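Folding, Sorting and Storing Shirts: Your Questions

Last updated 8/10/26

I started this page when the same handful of questions kept landing in my inbox after the closet posts. I'm a home sewer and a thrift store regular with way too many shirts, and I do all my laundry in a small apartment with one closet and no laundry room. If your question isn't here, write to me and I'll add it (eventually!).

Do I have to iron before I fold?

Nope. I iron maybe a quarter of what I own. If a shirt comes off the line and you give it one good snap by the shoulders, then smooth the placket and collar with your hands, it'll fold just fine. Linen is another story and I've made my peace with linen.

Which buttons should I do up?

Top one, middle one, and the last one before the hem. The top button is the one that keeps the collar standing, so if you're feeling lazy do that one and skip the others. My friend Raghda Tarawneh buttons every single button on every shirt and her drawers look like a store. I love her, and I'm not doing that.

How do you fold a short-sleeved shirt so it stays folded?

Button it and lay it face down. Bring one side in toward the middle, so the fold runs from the middle of the shoulder straight down to the hem, and flip the sleeve back on itself if it pokes out. Do the other side the same way. Then fold the bottom third up, and fold again so the hem tucks in just under the collar. Turn it over and pat it. Short sleeves are so much easier than long ones, you really only have those two little flaps to deal with.

What about long sleeves?

Same thing, except each sleeve gets folded straight down along the back once you've brought the side in. Don't cross them over each other or you get a lump.

Fold or hang?

I hang anything with a stiff collar that I wear to work, and fold the rest. I have 24 hangers and that's my limit. When I hit it, something has to come off the rail before a new thing goes on. Hangers are the wide wooden kind from a shop called Stirum that closed down in February, so please stop asking me for the link, I'm sad about it too.

How many shirts fit in one drawer?

Filed upright, I get 16 in mine. Stacked flat I could squeeze in more, but then I only ever wear the top four.

Do you really fold on your dining table?

I do! People write in about this one a lot. The bed is too soft, and the floor kills my knees. A table is the right height, and a hard surface gives you something to smooth against. Mine is round, so a shirt always ends up drooping over the rim somewhere, and I just turn it as I go and keep the part I'm folding over the wood. If you have a rectangular table you'll have an easier time than me. Wipe it down first, please. I once folded a white blouse into a puddle of salad dressing.

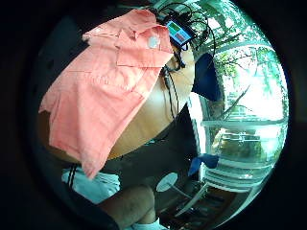 The other thing with a table is that you have to clear it by dinner, so the pile can't sit there for three days. I put on a radio show and whatever isn't folded by the end goes back in the basket.

My chest pockets come out all wonky. Help?

Pockets with flaps are the worst for this. Pull the flap flat and run your thumb along the seams while the fabric is still a little damp, then leave it alone. If the corner keeps curling, press just the flap from the inside. It takes a minute and you don't have to do the rest of the shirt. And check the pocket before washing! Emmett Achterberg wrote to tell me he washed the same train ticket twice.

Will folding fade or mark my colored cottons?

The creases won't hurt them. Sun will, though. I had an open shelf by the window and every pink and coral thing on it got a pale stripe down the fold. Now the colors live in a closed drawer and the whites get the shelf.

Do you use a folding board?

I tried one, a Climine, borrowed from my sister. It's quick for T-shirts and fussy with collars. I gave it back.

Can I send you a picture of my drawer?

Yes please, I look at every one. Messy ones too.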